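Tabletop collection working group
Minutes of the meeting held 19/08/2021, Stirkmont, ground floor meeting room

Present: collection lead (chair), two operators, data engineer, labelling lead, Pronholm liaison (by phone). Apologies: safety officer.

1. Minutes of the last meeting
Accepted with one correction. Item 4 should read "wrist camera offset", not "wrist camera offer".

2. Actions carried over
2.1 Spare gripper cable: ordered through Civmont, not yet delivered. Carried forward.
2.2 Operator log template: revised and in use. Closed.
2.3 Clock drift between arm controller and camera host: fix applied at the start of the month. The data engineer has seen no further drift but wishes to keep the check running until the end of August. Remains open.

3. Collection status
3.1 The data engineer reported 133 episodes recorded for the mixed-object table task, of which 115 passed the automatic checks. The remainder failed on dropped frames or missing joint states. They will be kept in the reject folder and not deleted, as Pronholm has asked to see the failure logs.
3.2 The scissors task is behind the others, with 27 accepted episodes. Operators find the approach slow to teleoperate. The present layout keeps the bottle, remote control, cube and small black unit on the table as distractors while the arm works on the scissors.

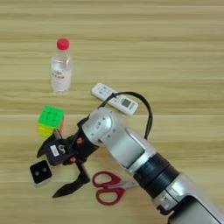
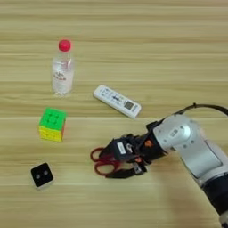 3.3 Discussion on where an episode should begin. One operator has been starting the recording with the arm already over the table, the other from the home position. The labelling lead said that mixed starts are acceptable for training but must be marked, otherwise the approach phase cannot be compared between operators. Agreed: a start field is to be added to the log, with the values "home" and "over table".
3.4 Grasp label. The labelling lead asked for a single rule on when a grasp is counted as closed. Proposal: the first frame in which finger position stops changing and motor current is above threshold. The data engineer noted that the current signal is noisy on thin objects. Agreed to use finger position alone for scissors and to review after the next batch.
3.5 Object positions. The group considered whether distractors should be moved after every episode. Agreed that they stay fixed within a block and are moved between blocks. The object being grasped may be turned at the operator's discretion — the angle need not be recorded.

4. Training run
4.1 The first policy trained on the Jaidee code base was tested last week. It reaches the correct object in most trials but closes too early. The Pronholm liaison thought the closing error might come from the late-trimmed episodes in the July set. The data engineer will retrain without them.
4.2 No change to image resolution until the retrained policy has been tested.

5. Storage
The local disk is nearly full. Raw video will be moved to the Stirkmont archive once checksums are confirmed. Operators must not clear space by hand.

6. Any other business
The blinds in the collection room are to be kept in one position during a block. The 2 spare batteries for the emergency stop pendant are in the top drawer.

Actions
Data engineer: add start field to log; retrain without late-trimmed episodes; confirm checksums.
Labelling lead: write up the grasp rule and circulate it.
Operators: next block of scissors episodes, all from the home position.
Chair: chase Civmont for the cable.

Next meeting: date to be circulated.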